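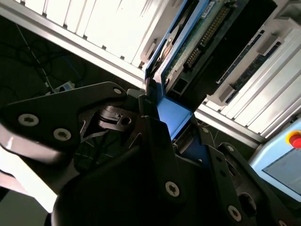 Purnmont Robotics Club
Student Set-Up Guide
Section 4: Hardware Service Tasks

4.1 Purpose of this section

This section sets out the procedure for the two hardware service tasks in the Kurkarley program: inserting a drive caddy into the rack, and working inside an open desktop tower. Students must have completed Section 3 (Arm Start-Up and Homing) and hold a signed safety card before beginning.

Teams entering the Prarnmont challenge in April will be assessed on both tasks. The order in which they are attempted is left to the team.

4.2 Before you begin

1. Sign the bench log and record the name of the team lead for the session.

2. Confirm that the emergency stop button is within reach of the person supervising the arm. Press it once, check that the arm will not move, then release it.

3. Check the screws on both gripper fingers with the hex key. Report a loose screw to the lab supervisor — do not tighten it yourself.

4. Load the Belhaj task file for the session and set the speed limit to 7 per cent.

CAUTION: Computers used for the tower task must be unplugged from the wall before the side panel is removed. Power supplies are never to be opened.

4.3 Drive caddy task

5. Place the caddy in the gripper by hand, with the arm paused. The connector must face the bay.

6. Bring the caddy to the mouth of the bay and pause. Compare its angle with the rails by eye and correct it in small steps.

7. Advance slowly until the caddy is seated. If the force reading passes the limit in the task file, back out fully and return to step 6.

Note: The bays are rated for 4,000 insertions. Record every attempt in the log, including those that were abandoned.

4.4 Tower task

8. Lay the tower on its side on the ribbed table with the open side facing up. Keep detached parts on the table, clear of the arm's path.

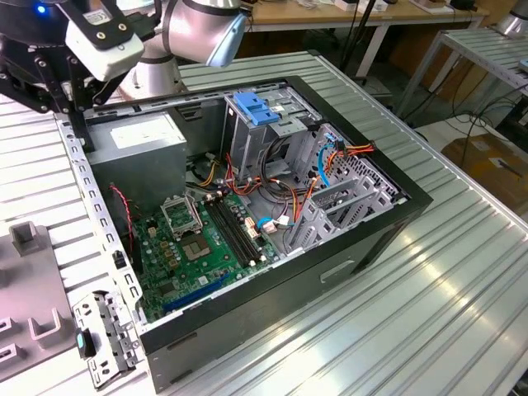 9. Move power cables away from the area where the gripper will descend. Cables that will not stay in place may be held with a soft tie.

10. Do not touch the gold-coloured area of the CPU socket with a tool, a finger or the gripper. Bent contacts cannot be repaired in the lab, and the board will be withdrawn from use.

11. Run the approach path once at full height above the case. Lower the arm only when the team lead has called "clear".

CAUTION: Hands must be kept out of the case whenever the arm is enabled. A student who needs to reach in must first call "pause" and wait for the supervisor to reply.

4.5 Closing the session

12. Park the arm, switch off the controller and return all loose parts to the labelled tray.

13. Enter any faults in the log. Questions about this section may be sent to Isla Prendergast, Program Coordinator.

Section last revised December 22, 2024.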